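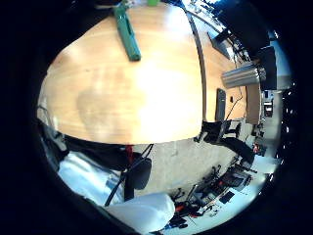
Re: [table-care] Oil or hard wax for a table that is used every day?

May 19, 2018

Hello all,

I answer below the quoted part, I hope this is the right custom on this list.

> I bought a secondhand table and I want to remove the old varnish
> and finish it again. We eat on it and the children do homework on it.
> Kemell oil was recommended to me in the shop, but a neighbor says
> oil is too much work and I should take hard wax. Also, how fine do I
> have to sand? I read 80 in one place and 240 in another.

I have refinished four tables in my life, so please take this as the opinion of an amateur.

First the sanding. I start with 40 only if the old varnish is thick, and I stop with it as soon as I see bare wood in most places. Then 80, then 100, and then I wipe the table with a damp cloth and let it dry until the next day. The fibers stand up from the water and you can feel them with your hand. After this I go once more over everything with a finer paper, by hand, always along the grain. For oil I do not go finer than 150. On my second table I went to 240 and the oil stayed on the surface, and it was sticky for a week.

Please check first that your table is solid wood. Look at the end of the boards from below. If it is veneer, do not use 40 at all.

Now oil or wax. I used the Kemell oil on two tables. It gives a warm color, more yellow than I expected, and on light wood you notice this very much. Try it on the underside. With oil a water ring can be repaired in one evening, only on that place. With the hard wax from Ekov I had less work in the first year, but when it was damaged by a hot pot I had to sand the whole top again, because the repaired place was shinier than the rest.

For homework I would say oil. Ballpoint pen presses into the wood with both, you cannot prevent it. Felt pen comes off the wax more easily.

One liter was too much for me. My top is 80 by 100 cm and I still have more than half of the can.

One serious thing: rags with oil can catch fire by themselves when they lie in a heap. Put them flat outside to dry, or in a metal can with water.

I have one question myself. Has someone used the Sonidari soap on an oiled surface? The instructions speak only about floors.

With kind regards from Tănase

Recent messages on this list
Removing candle wax from pine
Wobbly leg, thread is worn out
Sonidari soap: how much for one bucket?
Re: Sanding dust in the apartment
Gray spots after steel wool
Re: Which glue for loose veneer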